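Who Finishes a Borrowed Book? Reading Habits at the Wollavico Library

Final report, Reading and Society seminar, November

The assignment was to study how people read in a place we could walk to. The Wollavico branch library is across the street from my apartment and has heat, so the choice of site was not a hard one.

My question was simple. When people borrow a long novel, how much of it do they read? Surveys tend to ask how many books a person finished last year, and the answers are generous. I wanted something closer to the truth, or at least a smaller lie.

Over the semester I handed out 100 short forms at the circulation desk and got 22 back. One of those was a grocery list. I have left it out of the results, although the handwriting was better than mine.

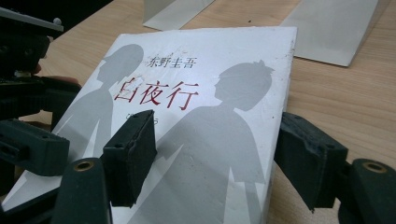 Crime fiction did much better than I expected. Readers who said they never had time for novels made an exception for murder, and several of them had gone on to translated crime or to the originals. Condition turned out to be a fair clue to how a title had been treated. A paperback of 白夜行 by 東野圭吾, or 东野圭吾 as its cover prints the name, has the soft, scuffed corners and gray smudges I learned to look for, while the prize winners one shelf over looked ready to be returned to the store. Wear proves handling and nothing more, as my adviser wrote in the margin of my first draft, twice.

Literary fiction had the worst finishing rate. People borrowed it in good faith, renewed it in good faith, and brought it back with a receipt tucked in at chapter three. One respondent wrote that she was "saving the rest."
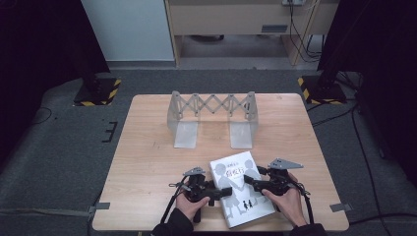
Golnar Rostami

Methods, and What Went Wrong With Them

I had planned to compare the forms with the library's loan records. Wollavico uses a catalog system called Triltik, which reports every loan and every renewal and has no opinion on whether anybody opened the book. The export I was given had 1,709 rows. A good many were the same cookbook.

I then tried interviews. People will talk about a book they loved for as long as you let them. Asked about one they gave up on, they discover a bus to catch. I learned to ask what page they remembered best and work outward from there, and this got me further than anything in the methods textbook.

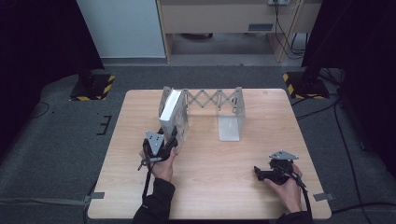
Shelving matters more than I had assumed. Books at eye level in the Paucar Room went out far more than the ones by the floor, and the staff know this and use it to push whatever they are tired of looking at. Display stands help too. For a small table you could do worse than something on the order of a gray metal folding lattice between two upright brackets, the kind of crossed-link thing that takes up almost no depth. I proposed a stand to the branch manager, who asked who would dust it.

The Wistuscombe branch, which I visited once for comparison, keeps its long novels behind the tax forms. Its loan figures for long novels are what you would guess.

Limits of the Study

The sample is small and made up of people who like filling in forms. I had a word limit of 2,000 for the first draft and spent too many of them on the history of the library card. I also never defined "finished." Two respondents counted skipping to the end, and after some thought I counted them too. 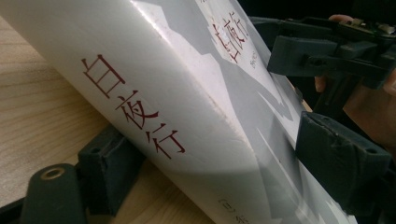
Figure 4. Spine of a hardcover 白夜行, title in dark red.

Thickness did not scare people off as much as I had predicted. Readers of fat books were more likely to finish than readers of medium ones, perhaps out of stubbornness. If I did the project again I would ask about that directly, and I would put the return box somewhere other than beside the trash can.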